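Section 4: Marking Cables and Circuits Before Installation

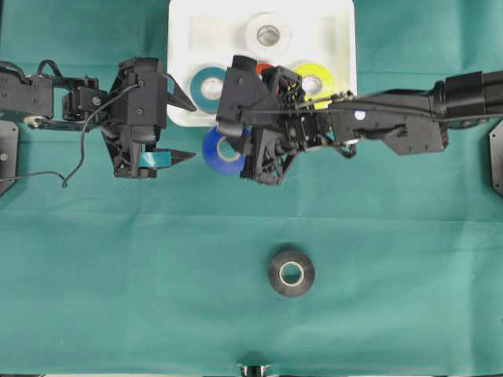

4.1 Scope

This section covers color marking of low-voltage cable runs between the Pilomeck control panel and the field terminals. It applies to new installations and to panels being converted from the earlier Forkorer wiring layout. Complete all marking before any conductor is landed on a terminal. For termination torque and strain relief, see Section 5.

4.2 Color Assignments

The panel recognizes circuits by terminal position only. Color has no effect on operation, but the drawings, the door label and the service sheets all use the colors listed below.

White: sensor supply
Dark green: sensor return
Orange: alarm output
Yellow: network pair

Do not substitute colors within a building. If a color is unavailable, leave the run unmarked, tag it with its circuit number, and enter "tag only" in the cable schedule.

4.3 Preparing the Cable

1. Confirm that the panel is isolated and that the isolator is locked off.

2. Lay out the cable at full length. Check the jacket for cuts, crush marks and kinks. Reject any length with a break in the jacket.

3. Wipe the last 15 inches of each end with a lint-free cloth and isopropyl alcohol. Allow the jacket to dry completely.

4. Check the temperature of the work area. Tape applied to a jacket warmer than 95 °F can creep and leave adhesive on the cable.

CAUTION: Do not use solvent cleaners containing acetone. They soften the jacket and can remove the printed length marks.

4.4 Applying the Bands

1. Place the first band 2 inches from the point where the jacket will be stripped.

2. Start the tape square to the cable. Make one full turn without stretching it, then a second turn directly over the first under light tension.

3. Cut the tape with scissors. Do not tear it, and do not cut it against the jacket with a knife.

4. Press down the tail with your thumb. The last half inch must lie flat with no tension on it.

5. Repeat at the other end of the run, and on both sides of every wall or floor penetration.

6. For spare cores, add a second band of the same color one band width behind the first.

NOTE: Vinyl tape stretched during the final turn will lift at the tail, usually within a few weeks. If a tail has lifted, remove the whole band and start over.

4.5 Numbering

Each run also carries a printed sleeve showing its circuit number. Fit the sleeve between the color band and the strip point, with the number reading toward the terminal. Numbers from 4,000 upward are reserved for network runs and must not be used for sensors or alarms, including temporary ones.

If two sleeves carry the same number, stop and check both runs for continuity before going further. Do not correct a sleeve by hand. Print a replacement.

4.6 Converting a Forkorer Panel

Forkorer panels were marked with yellow on the alarm output. Remove all old bands before applying new ones. Covering an old band with a new color is not acceptable, as the outer layer may come away during later work.

1. Photograph the terminal strip with the door label in view.

2. Work on one circuit at a time. Remove the old band, clean the jacket as in 4.3, and apply the new band as in 4.4.

3. Initial the conversion sheet after each circuit.

4. Replace the door label. Destroy the old one.

WARNING: Alarm outputs on Forkorer panels may be fed from a separate supply. Test for voltage at the terminal even when the main isolator is locked off.

4.7 Cable Schedule

Enter each run in the schedule as it is marked. The entry must show circuit number, color, cable type, both end points and the initials of the person who applied the bands. A second person checks the entries against the cables before Section 5 is started. On a typical single-floor job this check takes roughly 15 minutes.

Keep one copy inside the panel door and send one to the site office. Completed sample, first three lines:

0112, white, 2-core screened, panel to stair sensor, O. Appiah
0113, dark green, 2-core screened, panel to stair sensor, O. Appiah
0207, orange, 2-core plain, panel to plant room sounder, H. Adeleke

4.8 Storage of Marking Materials

Store tape flat, away from direct sunlight and heaters. Discard any roll with adhesive showing at the edges. Sleeves must stay in their sealed bag until needed; dust on the inner surface prevents them from gripping after shrinking.

Go to Section 5, Terminations.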